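Skip to content Home Articles Issues Authors
Search this journal Go

3.2 Outfit pairings

The Skerby set holds 3372 outfit records, each built round one coat or knitted top. Dress and shoe colours were coded by hand using the Ghauri chart. Records with fewer than five coded items were left out. Belts and scarves were treated as optional.

Figure 5. Views from one session; the second has red roses and white daisies.

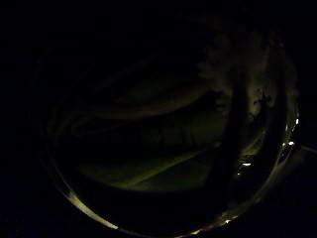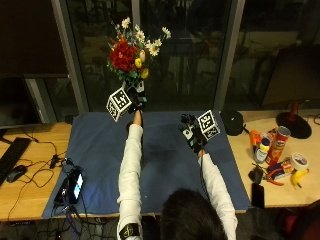
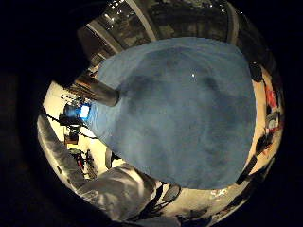
3.3 Coding of footwear

Boots were coded by height, then by colour.

Contact © Brerer Back to top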